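Search the forum Enter keywords Go

Button-press demos with a hand-held gripper: how much variation in object placement?

Posted by pletov_lab

I am collecting demonstrations for a small imitation policy. The task is pressing a chosen button on a power strip that lies on a table. I record with a hand-held gripper that has a camera on it, no arm involved, and train on the wrist view only. The strip is white and so is the table, which I suspect is part of the problem.

The first batch was 100 demos. The policy approaches the strip well but picks the wrong button when the strip is rotated more than a little from the poses in the batch. Offline loss looks fine. In most of my episodes the gripper starts wide open with the strip in the far part of the view:
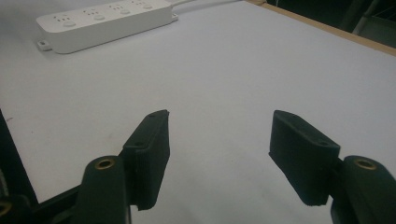
Open gripper, power strip at upper left with its four round buttons.

Two things I would like advice on. First, should I add more starting poses or more strip poses? I have time for one more session on Wednesday and would like to avoid collecting data I end up discarding. Second, does it matter that the fingers are open at the start? The press is done with them closed, so each episode contains a closing motion at a slightly different moment. I have not trimmed or relabeled anything.

Control runs at 5 Hz. Observation history is two frames, action chunk is 6 steps.

Azra Jurić

Strip poses first. Your starting pose changes a little in every episode anyway, by hand. The strip does not move unless you move it, so I would guess you have long runs of episodes with the same placement. Check this before you collect anything else. Take the first frame of each episode, tile them on one sheet and look. If you can find blocks of near-identical frames, your 100 demos are worth far fewer.

For the new session, move the strip after every episode and rotate it through the full range you expect at test time, including upside down relative to you. Write the target button into the episode metadata when you record — do not try to recover it from the video later. I did that once on the Shehu set and labeled a good part of it wrong.

The other thing to look at is what the camera sees late in the approach. With a wrist view, the strip gets larger and the fingers start to cover it. If part of the strip has left the view, the policy can no longer count buttons from either end.
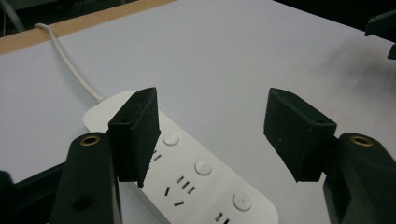

With a history of two frames at 5 Hz the model has no memory of which button it was heading for once the ends are out of view. It can only continue toward whatever is nearest. That would match your symptom, and more strip poses will not fully cure it. Either give it the target as an input at every step (a one-hot of length 4 is enough), or keep the approach high until the gripper is over the right button and then descend straight. I would do both. The second costs nothing except discipline while recording.

On the closing motion: fix the moment. Close the fingers before you leave the start position, in every episode. If it happens at a random time the policy has to model that randomness, and some chunks will average it into a half-closed gripper.

edetti_m

Agree with the tiling check. I would also look at the cord. In our set it left the strip in the same direction every time and the policy used it as a cue for orientation. We moved the cord and success dropped. Vary how it lies.

White on white was not an issue for us, but we had shadows under the strip. Diffuse light from all sides may be different. Try one lamp off to the side for part of the session.

jancombe

Just collect more. We had the same thing in November and it went away with more data. Don't remember how much. What encoder are you using?

pletov_lab

Did the tiling. There are long blocks with the same placement, as Azra said, and the cord points the same way in nearly all of them. I will move both after each episode, close the fingers at the start and add the target input. Encoder is a pretrained ResNet-18, fine-tuned, no crop augmentation yet.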